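Search this repository Go

ferneck-align

Turns two hand-held gripper recordings and one head camera recording into a single episode that a policy can be trained on without crying. Current release 25 Oct 2026. Maintained by Zihan Tang and Corrado Melis, mostly Zihan.

What it does

Each gripper carries a cube marker. The tool finds the printed patterns in the head camera video, works out where each cube is, and writes a pose track per hand. It then lines that track up with the finger opening signal from the gripper itself. Both clocks believe they are right. One of them is wrong, and ferneck-align picks the one that annoys fewer people.

Running it

ferneck align session_dir --hands both --out episodes/

Leave out --hands and you get the left hand only. This was a sensible default for a week in the spring and has been documented ever since.

What is in the sample set

The Daza sample has 177 episodes of tabletop work, 14 of them held back for testing. Josefina Ledesma wrote the split file. Please don't reshuffle it; the numbers in the Fokero report depend on it, and so does her good mood.

Each episode folder holds the video, two pose tracks, two finger tracks and a notes file. The notes file is usually blank. Where it isn't, read it.

Known trouble

The lens is very wide, so straight things near the border come out bent. Run the undistort step first. If you skip it the cubes are still found, only somewhere else.

A cube seen edge-on flips between two equally confident answers. The filter catches most flips shorter than 23 samples. Longer ones get marked "bad" and left in, on the grounds that Abelardo Mansilla wanted to look at them. He has not yet looked at them.

Cubes swap hands in the output if both serial numbers are missing from the config. No warning is given. Issue 2 is about this and is the oldest thing we have open.

Raised basket rims hide the fingertips, so don't treat fingertip position as measured. It is worked out from the cube and the opening, and it inherits the faults of both.
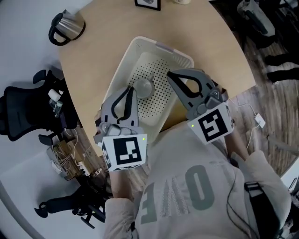
Finger opening is stored in metres, except in the early Drondon recordings, where it is a raw motor reading. Convert those with ferneck units before you mix the two, and send complaints to Corrado.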